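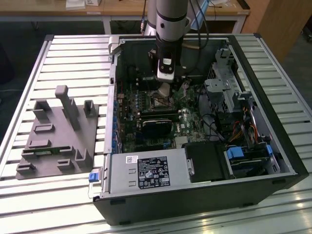 I've been calling and writing my representatives for years, and for most of that time I was bad at it. I'd fire off a long angry email at 11 p.m., get a form letter back in June, and feel like I'd done something. Then my neighbor Mwangi Ondieki, who spent a few sessions answering phones in a state senator's office, sat me down and walked me through how the other end works. So this is mostly his method, with my own mistakes mixed in!

## Before you call

Find out who actually votes on your thing. I once spent a whole week bugging my congressman about the Kendik bridge closure, which turned out to be a county matter. Oops.

Then look up the bill number. If you say "the drone bill," the staffer has to guess (and there may be four of them). If you say "House Bill 119," they can write it down and move on. Check whether it's still in committee, too, and whether your person sits on that committee.

## Write a tiny script

Mine fits on an index card:

> Hi, my name is ___ and I live in Olvera. I'm calling to ask the senator to vote no on House Bill 119. It would cut the notice period for public hearings to 10 days, and I can't rearrange my shifts that fast. Could you tell me whether the senator has a position yet?

Name, town, bill, what you want, one reason that's yours. I read it out loud twice first, usually to the dog. It takes me 20 seconds, and I still get nervous.

## Make the call

- Call the local office before the capitol one. The line is shorter and they know your street.
- Give your zip code even if they don't ask.
- One bill per call. Save the rest for next week.
- If you get voicemail, leave the same script and say your phone number slowly.
- Be nice to whoever picks up. They didn't write the bill.

If they say the senator is "still reviewing," ask when the vote is expected and jot it down along with the name of the person you talked to.

## Follow up

I send a short email the same afternoon, with the bill number in the subject line. Two paragraphs, tops. My friend Wiroj Thongdee in Caltavska got 73 people from his tenants' group to do this, each in their own words, and the office set up a meeting with them (the senator still voted the other way, grr, but they got their questions answered in person).

After the vote, look up how your person voted and call one more time. Say thanks if you got what you wanted. If you didn't, tell them you noticed, and ask what they're planning to do on the next one.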